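Home | Diary | The Allotment | Recipes | Links | Get in touch

July
Posted by Howard Yeoman, 10.15pm

Still can't feel my fingers properly, so if there are typos tonight you'll have to forgive me. It's the ironing. And the pegging out. And the ironing again. I said yes to doing the tablecloths for the Ondville summer tea back in the spring when it all seemed ages off, and now I've got cloths over the banisters, cloths over both doors and one on the ladder in the hall that I keep walking into in the dark.

They came out of the trunk in the hall loft smelling like an old tent. Not mouldy, thank goodness, just shut in. Most are cotton, two or three are proper old linen and weigh a ton, and there's one with a border of forget-me-nots that somebody must have spent a whole winter on. No name on it anywhere. I did look! I turned up every corner.

Anyway, stains. Tea, mostly, plus beetroot (why do we serve beetroot on white cloths, every single year?) and a rusty ring from a cake tin. I soaked the whole lot overnight in the bath with soda crystals, which meant nobody got a bath, and the water went the colour of weak gravy. Then a wash at 30 for the embroidered one and hotter for the rest. The tea came out. The beetroot mostly came out. The rust is still sitting there as bold as anything, so I've had lemon juice and salt on it all afternoon out on the back step, and I'll look again in the morning.

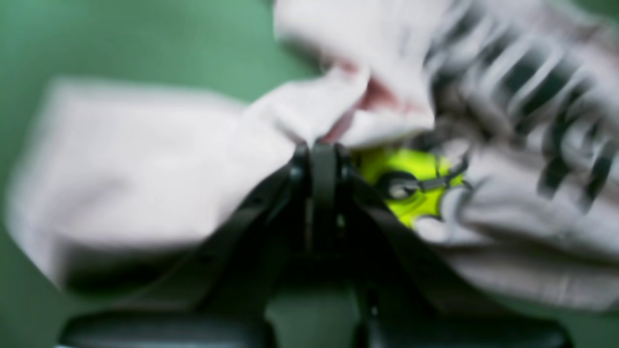

Hafiz Lau reckons I'm making work for myself, and said over the fence that his mother never ironed a big cloth in her life, she just folded it damp, put it under the mattress and slept on it. I said what about the creases, and he said you put the plates on the creases. I've been thinking about it ever since. It's a tempting idea at nearly midnight with a pile still to go, but I can't see the hall lot letting me get away with it, and anyway our mattress weighs as much as a piano.

So I plodded on. The trick with the big ones (I learned this after scorching a pillowcase, long story) is to do them a bit damp, wrong side up, and have a chair on the far side of the board to catch what you've already done. Otherwise it slides onto the carpet and picks up every dog hair in the house. Biscuit had a good try at lying on the linen one all the same and had to be bribed off it with cheese.

Popped into Whitlock on the 447 at lunchtime for starch, as the corner shop has stopped doing it. Ten minutes in the shop and then I'd just missed the one home, so I ended up on the 462, which goes all round the villages and stops at every gatepost. Lovely ride though. The barley's turning already and somebody's got hollyhocks taller than their porch. I had a bag of cherries with me that were supposed to be for pudding. They weren't for pudding by the time I got off.

Came home to find the runner beans had gone mad in the heat, so picked a colanderful and did them with butter and an egg on top. Ate it standing up because the kitchen table was, of course, under a tablecloth.

Still to do: four more cloths, the napkins (oh lord, the napkins) and a phone call about the urn, which has started dripping from the tap again. I've got a jam recipe half typed up as well and I haven't forgotten whoever it was that asked for it, it's coming, I just need to find out where I wrote down the sugar.

It's gone properly dark now and there's a blackbird that hasn't noticed. Going up. If it rains on the washing line tomorrow I shall cry.

Contact: use the Get in touch page | © Howard Yeoman, all words my own | Back to top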